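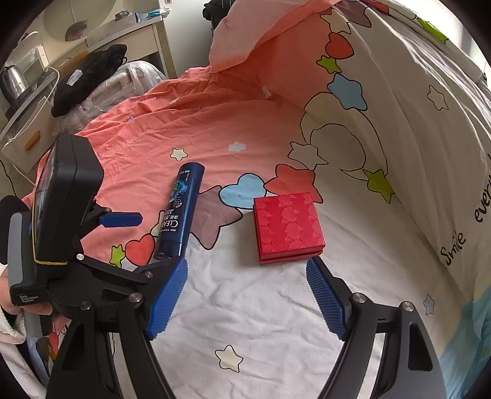

Tirta Purba wrote to me after the last post to say that I had the order of events wrong, and that a joint statement is normally agreed before the two ministers sit down, so its absence tells you something was already stuck. I have gone back through my notes and I think the correction is right, at least for the kind of meeting I was writing about.

The usual sequence is as follows. Officials on each side exchange a draft some days ahead. The draft has square brackets in it, and each pair of brackets marks wording that one side wants and the other has not accepted. A draft with few brackets goes up to the ministers with a note saying it can be cleared. A draft with many goes back down. If the brackets are still there on the morning of the visit, the text is dropped and each capital puts out its own readout.

A readout is a different thing from a statement and should be read differently. It binds only the side that issues it. It reports what that side's minister said, usually at length, and what the other side's minister said, usually in one line. Where the two readouts name the same subject, you can take it that the subject was raised. Where only one names it, you can't tell whether it was raised and ignored or mentioned in the corridor.

I have been doing this comparison by hand for fisheries and ferry talks, which get little press. My method is plain. I put the two texts side by side, sort the paragraphs by subject, and mark the verbs. "Discussed" is the weakest. "Exchanged views" means they disagreed. "Underlined" means one of them spoke and the other listened. "Agreed to continue" means there is no date. "Agreed" with a date after it is the only form I would put weight on, and it is rare.

Length matters less than I used to think. One readout from this autumn ran to 700 words and had nothing in it that was not in the previous year's. Its opposite number was under 200 words and moved a technical group from "will consider" to "will meet in January". The short one was the news, and the two papers I read both led on the long one.

Sulastri Sembiring asked whether translation spoils the exercise. It does to a degree. Official English versions are often made quickly, and a verb that is firm in the original can come out soft. I read the original where I can and say so where I can't. For 2 of the languages I follow I depend wholly on the English text, and I no longer mark the verbs in those.

A smaller point on photographs. Slamet Chong thinks that a handshake picture released without any text is a signal of a bad meeting. I don't find that it holds. Press offices release pictures first since they need no clearance, and the text follows when somebody senior has read it. A gap of a few hours is ordinary. A gap running past the next working day is worth a note, and I keep a column for it.

I have corrected the earlier post and left the old wording struck through. The table has a new column for whether a draft statement was known to exist beforehand. Most of the rows in it are blank, and I would be glad of help from anyone who kept the briefing notes that went round before the ferry talks. The next set of readouts should be out in January, and I will go through those in the same way, starting with the paragraph on port fees.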